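Workshop notebook, February
Job 3881, ball feet for the Magaña chairs

Noemí Carrillo came down with the order sheet at 8:40. The Magaña reading room wants the same tennis ball feet we put on the Gukeck stools last year, but cut cleaner and stuck down this time, as the old ones kept working loose. 20 chairs in the first lot, four balls each. The rest wait until they have sat on these for a month.

Emptied the new bag out on the tiles by the sink, where the light is best, and went through the balls for soft ones. Squeeze first, then drop from waist height. A ball that comes up short of the knee goes in the scrap tub. The soft ones are still all right for practice cuts, so don't throw out the tub.

Also looked at where the seam runs, because it decides where the knife goes. On the Gukeck job we cut wherever the print happened to be and half of them opened along the seam when the leg went in. Plan now is to put the cross on the widest patch of plain felt and keep both arms a finger's width clear of the seam. If that leaves the logo showing on the outside, so be it. Noemí says the customer doesn't care.

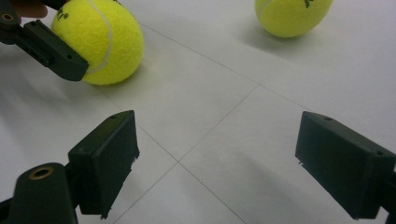

Two of the yellow balls on the floor tiles. White seam shows on both.

Cutting. Tried the Nistus knife with the short blade and then the hooked one. Short blade is better. The hooked one drags the felt and leaves a whisker at each end of the cut. Hold the ball in the wooden ring, not in your hand. Push the point in straight, turn the ball, and stop the cut before it looks long enough. Legs on these chairs are thinner than the stool legs and my first practice cross was far too big; the ball hung off the leg like a loose sock. Shortened it twice. The third one needed a shove and a twist to go on and stayed put when I dragged the chair to the door and back.

Glue. Bostik from the upper shelf, the tube that was already open. One bead inside the ball where the end of the leg lands, nothing on the felt. Wiped the leg first with a dry rag. I left one test chair standing on its feet and one upside down on the bench to see which sets straighter. Please leave both alone until tomorrow.

Floor. Grout lines are the real test, so I ran the test chair across them before gluing, both directions, someone sitting in it. Quiet. No marks on the tile that I could find. Should repeat it with a ball that has picked up some grit.

Paperwork: the order sheet says 3133 for the chair model and the tag under the seat says 3000. Noemí is calling Magaña to ask. If there are two models in the lot the legs may not match and I'm not cutting any more until we know.

Left to do
check the legs on the other chairs with the caliper
new blades for the Nistus, last one is in the knife
sweep up felt fluff, it gets into the drain

Stopped at 4:15.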